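How to load a dishwasher so you only have to do it once

There are two schools of dishwasher loading in my house. One believes each item has a correct position. The other believes in shutting the door quickly and walking away. I've belonged to both, and after 20 years of pulling out mugs with a teaspoon of grey water sitting in the base, I've come down on the side of the fusspots.

Pull the bottom rack right out before you start. You can't load properly through a gap. 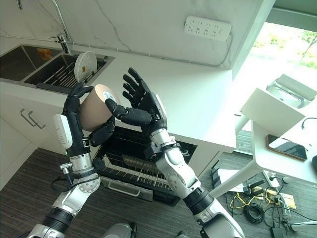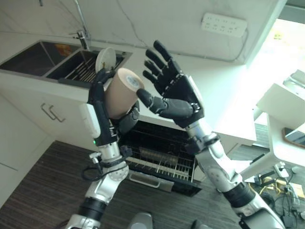
Step 1. Scrape, don't rinse

Bones, rice, lemon pips and anything with a sticker on it go in the bin or the compost. A bit of sauce can stay where it is. My brother-in-law, Dindo Salazar, washes every plate by hand before putting it in the machine to be washed, and there's no talking to him.

Step 2. Plates first, facing the middle

Stand them between the tines, dirty side towards the centre of the rack. Big ones go at the sides and back, small ones further in. If two plates are touching, one of them will come out with a crescent of dried egg on it. Leave a slot empty if you have to.

Bowls want to lean. Tip them forward until the inside faces down towards the spray, and resist the urge to nest them, however neatly they fit.

Step 3. Cups and glasses up top

Upside down, obviously, but also on a slant. Most mugs have a hollow in the base that collects water, and a decent tilt lets it run off. Rest the rim against the side of the rack or over a row of tines. Tall glasses go along the edges where they can't knock together. Anything light enough to flip over should be wedged beside something heavier, or you'll open the door to a small plastic tub full of soup.

Step 4. Cutlery

Knives point down. Forks and spoons can go either way, but mix them up, as spoons are fond of cuddling.

Step 5. Spin the arms

Give both spray arms a push with one finger before you close up. If one hits a pan handle, move the pan. It takes 2 seconds and I skip it more often than I'd like to admit.

What stays out

Good knives, cast iron, wooden boards, and travel cups that don't say they're dishwasher safe. These get washed in the sink and stood in a rack to drain. I lost a perfectly nice Rebane chopping board to laziness one July and still feel it whenever I cut an onion.

Unloading

Bottom rack first, then the top. Do it in the other order and whatever's pooled on the cups will end up all over your dry plates. Leave the door ajar for 40 minutes beforehand if you can – plastic lids in particular need the time.

Clean the filter while the rack's empty. Twist, lift, hot tap, old toothbrush. Breathe through your mouth.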